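Ranitz Press to Publish Handbook on Dramatic Structure by Chia-jung Kwan

SKERNNESS, January 21, 2022 - Ranitz Press has acquired world English rights to The Load-Bearing Scene, a reference handbook on plot construction for playwrights and writers of serial television drama. The author is Chia-jung Kwan, a script editor and former lecturer in dramatic writing at the Yau School of Performance. The book will be issued in hardcover and as an electronic edition.

The handbook deals with a single unit of dramatic writing, the scene, and with the question of which scenes in a finished script can be removed without altering the outcome of the plot. Kwan examined 73 produced stage plays and television scripts and divided them into 869 scenes. Each scene was logged by its length in lines, the characters present, the information disclosed, and any decision made by a character before the scene ends. Of the total, 652 were classed as load-bearing, meaning that a later scene depends on them directly. The remaining scenes are treated in a separate section on tone, delay and comic relief.

Part One defines the terms used in the study and sets out the logging method. Part Two applies the method to complete scripts, including two one-act plays printed in full with marginal notes. Part Three covers revision. It contains 20 worked examples in which a draft scene is shown beside its rewritten version, with changes of entrance, exit and final line marked in the text.

A chapter on long-running series considers plots in which the consequence of a scene is held back for several episodes. Kwan proposes a notation for tracking such gaps, using a horizontal rule for each open question and a vertical stroke at the point where it is answered. The notation can be drawn by hand or kept in an ordinary spreadsheet.

"Most structural guides start from the act and work down," said Kwan. "I started from the scene and worked up. A writer with a draft on the desk has a list of scenes, and the practical problem is what each one is holding in place. The method does not tell anyone what to write. It shows where a cut will be felt."

The text assumes that readers have completed at least one full-length script. Introductory material on formatting and submission has been left out. Technical terms are collected in a glossary, and scripts cited in the study are indexed by title and by scene number.

Ranitz Press will also issue a blank logging workbook under its Gostix imprint. The workbook follows the column headings used in Part One and is sold separately. Instructors adopting the handbook for a course may request a desk copy and a set of classroom exercises - both are supplied in electronic form.

About Ranitz Press
Ranitz Press publishes reference and instructional books on writing, theater and broadcast drama. Its offices are in Skernness. The Gostix imprint produces workbooks and teaching materials.

Review copies, extracts and interview requests: Press Office, Ranitz Press, Skernness. 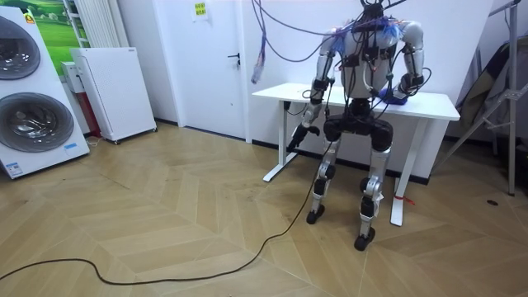 Humanoid robot at a white desk, with purple and blue cables across the torso and shoulders.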